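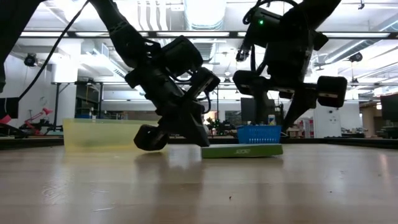 Packing up the shared table – project report

Our group picked the big table in the Bukach building, the one everybody dumps stuff on. The brief said to choose a small everyday space and make it work better, and I'd been moaning about that table since May, so it was an easy choice (for me anyway, Barrett Schumacher wanted the bike shed).

We started by sorting everything into keep, move and bin. Boxes were the worst! People hang on to the packaging for every bit of kit in case it has to go back, and I get it, I do the same at home. The flat green acer box got argued over for ages. I said recycle it, Barrett said it was a good size for posting things, and he won.

For the small bits we used open containers – a blue plastic basket with slots in the front and a long, low yellow bin you can see through. I'd wanted matching ones, but our budget wouldn't stretch to it and the colours do help, because you can just say "it goes in the blue one" and people get it.

We did the main sort on October 7, 2023 and then tried it for 2 weeks. The basket worked best. The yellow bin filled up with random stuff, so next time I'd put a label on it from the start. I'd also like to try the shelf by the door.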